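The Week the Left Gripper Lied to Us

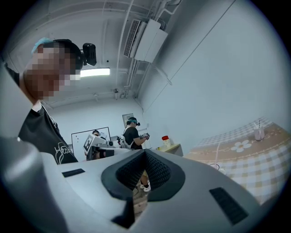
By Enda Moriarty
Jan 25, 2024

I promised in the last issue that I'd tell you about the pinch-width problem once we had it figured out, and we mostly do, so get yourself a coffee. It's a bit of a tale and I don't come out of it looking great.

For anyone who joined recently: the Dorau project is our bedroom chores set. People wear a camera on their head, hold a gripper in their hands, and do normal stuff like straightening a bedspread or moving a cup, and the recordings get used to train the arm policies later. The grippers are Curkura units, the second batch, and I like them a lot. They're light and they don't make your wrists ache by lunchtime (the first batch did, sorry again to everyone who sat through that).

So. Karla Cuautle was doing her usual pass through the recordings when she noticed that one gripper thought it was closed when it very clearly wasn't. The fingers were open wide enough to take a cup and the log said zero. Flat zero, no wobble, which is the part that should have tipped us off weeks earlier. A healthy sensor is always a tiny bit jittery. This one looked beautiful on the graph! I remember scrolling past it and thinking how clean it was.

My first guess was the calibration, so I redid it. It came up fine, I told everyone it was fixed, and I went home pleased with myself. The next morning it ran well for 21 minutes and then dropped to zero again. My second guess was the Lobo software, because we had just updated it, and I lost most of a day rolling that back and then rolling it forward again. I also wrote a slightly grumpy message to the people who maintain it. I have since written a nicer one.

Karla was the one who found it. She held the unit up to her ear (really) and gave it a gentle twist, and the reading came back. Twist the other way, zero. There's a little connector inside the body, behind the finger linkage, and the clip that holds it had cracked. When you held the gripper level the contact was good enough to pass every test I did at my desk. Tilt it nose down, the way you do when you're reaching across a bed, and the contact opened up. The firmware treats a missing signal as a zero, and zero happens to mean closed. I have strong feelings about that choice and I've filed them in the tracker under a more polite title.

Now the bad news. We had to pull 2,000 clips and go through them again. A lot of them are salvageable, since you can recover the opening from the video if the fingers stay in view, but it's slow and Karla has better things to do. We opened up all 40 units and found 2 with the same cracked clip. The other one hadn't started misbehaving yet, or not in any way we caught.

I want to say something about the safety side too, because a few of you asked. With a hand-held unit a wrong reading just gives you bad data. On a powered arm it's a different business. If the arm believes its fingers are closed on something and they aren't, it'll happily carry on with the next step, and whatever it was meant to be holding can end up on the floor or on somebody's foot. The arm at Flakiveo uses the same connector. I called them the same afternoon and they took it offline to have a look, and it stays off until the new clips are in.

What's changed for now:

The software stops recording if the opening reads exactly zero for more than a few seconds. You'll hear two beeps. Please don't just restart it, come and get one of us.

Before every session, open and close the gripper level, then nose down, then on its side, with an eye on the number. If it jumps or freezes, put the unit in the red bin and take another one.

And please stop carrying them by the fingers. I know. I do it too, and I'm trying to quit.

The replacement clips are made of a tougher plastic and should get here in February. I'll swap them all myself, so if you see me hunched over a tray of tiny screws, that's what I'm up to. If you recorded anything for Dorau this month and remember a session where the numbers looked a bit too tidy, send me or Karla a note with the session name, even if you're not sure.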